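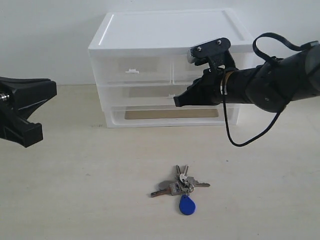
The Drawer Problem
By Gareth Rowbotham

Ulises Medina wants me to understand that the hard part is finished. He has wanted me to understand this since I walked in, and he wanted me to understand it on the phone last December, when the hard part was also finished and the arms were in a box under his stairs.

The arms are out of the box now. There are two of them, black, facing each other across a stretch of pale floor at Skekis, the shared workshop where Medina rents a corner by the month. Between them, pushed up against the wall, is a set of plastic drawers of the kind people buy for buttons and batteries. The job is to put a bunch of keys in a drawer. Later, the job is to get the keys out again. Medina calls the project Imby and talks about it the way other men talk about a boat.

I should say where I stand. I have been writing about home robots long enough to have been shown a lot of towels folded very slowly. I own a robot vacuum that I have to rescue from under the same chair every week. When somebody tells me that two arms in a rented corner are going to tidy a house, my first thought is that I can tidy a house, and I don't need a power supply.

Medina has heard this before and doesn't mind it. He repairs commercial dishwashers for a living and has the calm of a man who is used to being blamed for other people's plumbing. "You're looking at the keys," he told me. "Everybody looks at the keys. Look at the drawer."

So I looked at the drawer. The handles are small white tabs on a frosted white front, against a white wall. If you set out to make something a camera would have trouble with, you might come up with this. The upper drawers are narrow and sit side by side. The big one at the bottom is as wide as the whole unit. To open any of them, a gripper has to find the tab, close on it, and pull straight, and a light plastic box has a habit of coming along with its own drawer. Any child solves this by putting the other hand on the lid. That is Medina's argument for a second arm, and I'll grant it is a good one. It is also an argument that doubles the bill.

About that bill. He bought the arms secondhand and paid $2,000 for the pair, which he considers a steal. The computer was another $1,000. He doesn't include the rent at Skekis, on the grounds that he'd be paying it anyway, or his evenings, on the grounds that he likes them. I have never met a hobbyist who counted his evenings. If he did, I suspect the keys would be the most expensive thing ever put in a drawer outside a bank.

The build itself is better than I expected, and I went in hoping to be rude about it. The joints are neatly housed and the screws all seem to be there. There is a band of tan tape around one wrist, and a cable that arcs up over the forearm and then hangs down in a big loop. I asked about the cable. Medina said it needs slack so the wrist can turn. I said it looked to me like something that would catch on a drawer. He said it had only done that twice.

The software is where my patience gets thin. Imby doesn't have a program in the old sense, where somebody writes down that the hand goes here and then there. Medina moves the arms through the job himself, over and over, and the computer studies the recordings and tries to do likewise. He has made 200 of these recordings with the keys. He says that's low. The people he reads online tell him to make more, and when he has made more I expect they will tell him the same thing.

I watched him record a few. It is slow work and oddly tender. He leans in, guides one gripper down to the floor, misses the ring, backs up, tries again from the other side. Keys are awful objects for this. They lie flat, they fan out in whatever direction they like, and they change shape when you lift them. His bunch has long keys and short ones and a bright blue fob, and I noticed that the blue fob was what he went for nearly every time. I asked whether the machine had learned to pick up keys or learned to pick up something blue.

He was quiet for a bit. Then he said it was a fair question and that he'd been meaning to take the fob off.

We did not take the fob off that evening. I'd have liked to.

What we did was let it run. Medina set the keys down well in front of the drawers, stepped back, and pressed a button. Over the course of the session Imby got the keys off the floor more often than I'd have bet. Getting a drawer open was another matter. On one try it pulled beautifully on a patch of air just beside the tab. On another it opened a drawer, paused as if pleased, and shut it again with the keys still on the floor. When it did finally do the whole job, start to finish, it took 60 seconds by my watch. Medina put both fists in the air. I'll admit I made a noise too.

Then he moved the drawer unit a hand's width to the left, at my request, and it couldn't do it at all.

This is the thing I keep running into with these projects, at every level of funding. The demonstration is real. I saw it. But it belongs to one floor, one wall, one set of drawers and one bunch of keys, and the distance between that and your hallway is never shown. Medina knows this perfectly well. His answer is more recordings, with the drawers moved around and the lights changed, and then a different set of drawers, and then somebody else's keys. It may even be the right answer. It is also a lot of evenings.

Others at Skekis have opinions. The woman at the next bench, who builds harpsichord parts and asked me not to use her name, thinks he should put up a hook. A hook costs nothing and works in the dark. A newer member wants him to drop the learning and go back to Planero, the motion planner he used on his first attempt, a single-armed thing called Adomaitis that lived on his kitchen counter until his wife asked for the counter back. Medina says Planero was fine as long as you told it exactly where everything was. "If I knew exactly where my keys were," he said, "I wouldn't need a robot."

I had no comeback to that, and I've thought of several since, none of them much good.

He has set himself a test for December. Drawers anywhere within reach, keys anywhere on the floor between the arms, ten tries with no hands on the equipment. He thinks it will manage eight. I said three, and he offered me a bet, the stakes being dinner. I took it, with the condition that the fob comes off first.

He agreed, then asked if he could put on a red one.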